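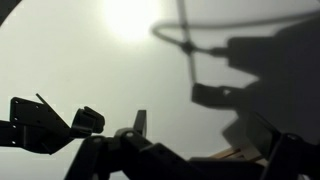

One visitor wrote on a comment card after the June open day that the arm was slower than expected, and that watching it slow down near the end of each move was the part worth the drive. We get that remark in one form or another at every demonstration. The arms on our floor run at the speed the job needs, and we do not turn them up for guests.

About Illard

Illard builds and services small robot arms and the grippers that go on them. We work mostly for shops that make parts in short runs and cannot give up a whole bay to a fenced machine. Our building on the Jarnon road holds the workshop, the test floor, a parts store and a classroom. Design, assembly and repair all happen under one roof, so the person who answers a service call can usually walk over and look at the same model.

We started with repair work. Customers brought in arms that the original maker no longer supported, and we made brackets, finger plates and joint covers to keep them going. Some of those customers later asked for complete arms. The Rorkis line came out of that, and it is still our main product. Order numbers for Rorkis spare parts start at 2751, which was the next free page in the old repair book.

Open days

The test floor is open to visitors 2 times a year. The June open day brought 200 people through the door, which is as many as the building can take if everyone is going to see something. Groups go around in turn. At each station an arm is doing ordinary work: picking up a part, turning it, setting it down, going back for the next one. Staff stop the arm when a group wants to look at the gripper up close or ask how the fingers are changed.

The questions are mostly practical. People want to know what happens when the power goes out, how long a joint lasts, who has to be trained and whether the arm can handle parts that are not all the same size. We answer from our own service records. If a job is a poor fit for a robot we say so, and we have sent visitors home with a drawing for a simple hand fixture.

Blöndal, our partner for control software, takes the classroom on open days and goes over how a move is taught and saved. The session is open to anyone, and no programming background is needed.

Visiting at other times

Schools and companies can book a demonstration on most working days. Bring sample parts if you have them. Closed shoes are required on the test floor, and long hair must be tied back. Parking is behind the building. To book, call the front desk and ask for extension 3683.

Page last updated 2018-08-09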